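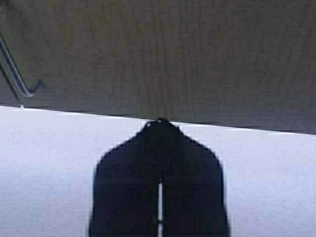 Dull beige-grey above, something brighter below, and a thin line of shadow between the two.

I've got a bit of a thing about gaps. Every kitchen has them, and they collect crumbs, hair and whatever was in that mystery jar. I spent a whole March evening going round ours with a torch and a blunt knife, and these are the bits I'd do again.

Start dry! If you go in with a wet cloth you just make paste and push it further down. I use an old pastry brush first, then the thin nozzle on the hoover, then a cloth wrapped round a lolly stick and barely damp.

For greasy edges near the cooker I put 2 teaspoons of washing-up liquid in a mug of warm water. Leave it on for as long as it takes to make a cup of tea, wipe, then dry it properly. Bicarb is fine on tiles, but I keep it off anything painted — it left a cloudy patch on our pantry door that I still see every morning.

If you're sealing a gap afterwards, run masking tape along both sides and pull it off while the sealant is still soft. My last tube was Garnari and I cut the nozzle far too wide (again). Small hole, slow hand. For sanding old filler I start at 80 grit and stop the minute it feels level.

Next month, drawer runners.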